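Desk attached to cube shelving in a bedroom: keep it or split it up?
Home > Furniture & Small Rooms > Bedrooms
14 replies | 3 shares

skotlow_jen
We moved into a rental in Ondombridge in January and the second bedroom has to do two jobs. I work at a desk in there three days a week, and it is also where I get ready in the morning. Right now I have white cube shelving with a white table coming straight off the front of it, and next to that a vanity with an oval mirror and a small stool. It all fits, but the walkway between the table and the vanity is 26 inches at the tightest point and I bump the stool most mornings.

The options I have come up with:

1. Leave it alone.
2. Take the table off the shelving and put it under the window.
3. Get rid of the vanity and use the table for both.

I would like to hear from people who have lived with a table attached to shelving for more than a few months.

plainpine
I had one for four years. The table was fine. The trouble was the shelves behind it. Anything in the cubbies right behind the tabletop is a long reach, so I stopped using those and they filled up with old chargers. If yours is the same, put things there you only need twice a year.

I would not do option 3. Makeup and a laptop on one surface got old for me in a week.

drawerliner60
Disagree with plainpine on option 3. I use one table for everything and keep my makeup in a tray with a lid. Tray comes out at 7, goes back at 7:20. A vanity takes up a lot of floor for something you sit at for twenty minutes a day.

skotlow_jen
The vanity was my grandmother's so it probably stays in the house, but it doesn't have to stay in that room. This is the corner with the table cleared off as far as it ever gets.

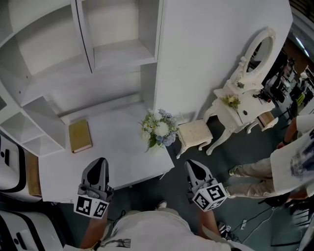
Will the shelving stay upright if the table comes off?
Tall cube units should be fixed to the wall whether or not a table is attached, and the table should never be counted on as the support. Check the maker's instructions before you take it off, and fit a wall bracket at the top first.

That is what the man at the Srisuk furniture counter told me when I called, so I am passing it along for anyone else with the same setup. I had been assuming the table leg was doing some of the work.

hingepin
Good advice. I would add that you should empty the top bays before you move anything. I left books in mine and it walked forward on me when I pulled the desk away.

On the layout, I would keep the table where it is and turn the stool sideways under the vanity when you are done. It's small. Upholstered stools like that slide in under most vanities unless there is a center drawer that hangs low.

skotlow_jen
There is a drawer, off to the right side. The stool goes in about halfway.

hingepin
Then shorter legs or a different stool. Those curved legs are not something I would want to cut.

plainpine
Please don't cut them. Just swap the stool with one from another room.

vamton_bay
Different opinion. I think the flowers are the first thing to move. A vase near the open edge of a table, next to a walkway you already bump into, is going to go over at some point, and you have a computer on that table during the week. I would put them in one of the tall open bays of the shelving. White flowers and blue hydrangeas against a white unit would look nice too.

drawerliner60
Hydrangeas will drop bits all over the shelf. Keep them on the table, toward the back.

vamton_bay
They drop bits on the table too. A shelf wipes down just as easily.

skotlow_jen
I change the water on Wednesday and take the whole thing to the sink, so I would like them easy to grab. Toward the back next to the book might work.

quietcorner28
I rent out a room with almost this same arrangement and I have tried it both ways. With the table off the shelving and under the window, the room felt larger when you walked in, but the tenant lost the window seat and had glare on the screen all afternoon. We put it back. If your window faces west, I would think hard about option 2.

Also, what is the plain wall next to the shelving being used for? If it's nothing, hang a few hooks there. That got the bags and robes off the chair for us.

skotlow_jen
It does face west. Nothing is on that wall because I wasn't sure about holes. I will ask the landlord about hooks and the wall bracket at the same time.

drawerliner60
I still say the vanity is the problem, but if it was your grandmother's I will drop it.

skotlow_jen
Update. The landlord said yes to both. The bracket is in, the table is staying attached, and I moved the vanity a couple of inches farther along, which brings the walkway to 28. I tried a round stool from the hall and it goes all the way under. The cream one is at the foot of the bed now. Hooks this weekend.

---
Comments (3)

marlowvale
We have the Vamton version of this shelving and the tabletop marks easily if you slide things on it. Felt pads under a vase help a lot.

two_room_flat
28 inches is tight but livable. Ours is less than that by the closet.

hingepin
Post one with the hooks up when you get to it.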